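Timus Hand Kit

The Timus Hand Kit, usually just called the Timus, is a hand-held gripper tool sold by the small firm Fatska for people who want to record everyday handling tasks and use the recordings to teach a robot arm. A person holds it by the grip, squeezes a trigger to close the two fingers, and goes on with the job at hand while a camera mounted behind the fingers keeps watch over whatever lies in front of them. It is sold as a kit, as a finished tool, and, for customers who would sooner not do the collecting themselves, as part of a recording service that the company runs under the name Ginstead.

Background

The tool was designed by Anong Yimyam, who had spent several years fixing and re-fixing research grippers for other people and had come to feel, as she put it in an early product note, that a good pair of fingers ought to be something you could take apart at the kitchen table with one screwdriver. The first batch was 31 units, most of which went to university groups and a few to hobby builders who had written in after seeing a workshop talk. Daranee Inthanon joined a little later to look after the manual and the customer side of things, and the friendly, rather chatty tone of the assembly booklet is generally credited to her.

The name has caused a certain amount of mix-up over the years. "Timus" was at first the name of the finger set alone, and the handle had a separate name that was dropped when the two began to be sold in one box. Older forum posts may therefore speak of "a Timus" and mean only the fingers, which is worth bearing in mind when buying secondhand.

Design 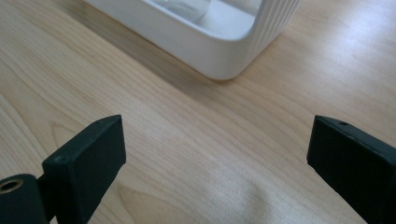

The fingers are the part of the kit that owners tend to talk about most, and the part the maker has fussed over most lovingly from one version to the next. They are plain, blocky things with beveled edges and flat inner faces, and they open wide, so that there is a generous stretch of tabletop between them with something ahead of it, like a white plastic container with one ribbed side. Small round holes near the tips look like screw recesses, and a brass-colored ring is set into the dark, rounded mounting piece beside the left finger. People who come to the Timus from softer, curved fingers sometimes find the flat faces a bit stern at first, but they are easy to wipe down and easy to line up by eye, and most reviewers seem to grow fond of them.

The kit comes with 11 screws, a driver, a spare trigger spring, and the booklet. Putting it together is a pleasant evening's work for someone who has built a flat-pack shelf or two, though the trigger cable does want patience and a second pair of hands if there's one in the house.

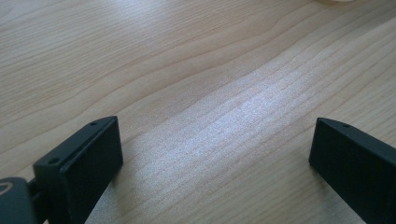
Page last changed: 6 March 2023

Because the camera travels with the hand, it takes in the fingertips along the lower part of the view and the work surface beyond them. The booklet spends a whole chapter on surfaces. A smooth, slightly glossy table in a pale wood grain, for instance, can throw back a broad band of light that washes the grain to a whitish gray, and new owners are encouraged to record on the tables they really use, glare and all, and then to record some more with a lamp moved or a blind drawn. The black fingers stand out well against light wood, and the booklet recommends checking that both tips are in view before a session begins.

Kit and service

Fatska sells the kit directly and through the reseller Chatzigeorgiou, which also stocks replacement pads and springs. The finished version is the same tool, put together and adjusted before it ships.

The Ginstead service is meant for customers with a task in mind and no time to record it. The customer writes a short description of the job, agrees on the objects and the kind of table, and receives a set of recordings in return. The standard order is 500 recordings of a single task, and a smaller trial order of 27 was added in April of the year after the service opened, when several customers had asked for a way to try it before committing to the full thing. Returned recordings can be swapped if the task was misunderstood, although the company asks that this be raised soon after delivery.

Reception

Reviews have been mostly kind. The light handle and the clear booklet are praised again and again, and teachers in particular like that a student can be handed the tool and get going with very little fuss. The most common complaint concerns the trigger, which some people with small hands find a long reach, and a shorter one has been offered as a free part on request. A few reviewers have also wished for a proper carrying case in place of the cardboard box, and a few more have wished that the pads came in something other than black.

See also

Parallel gripper
Learning from demonstration
Ginstead (recording service)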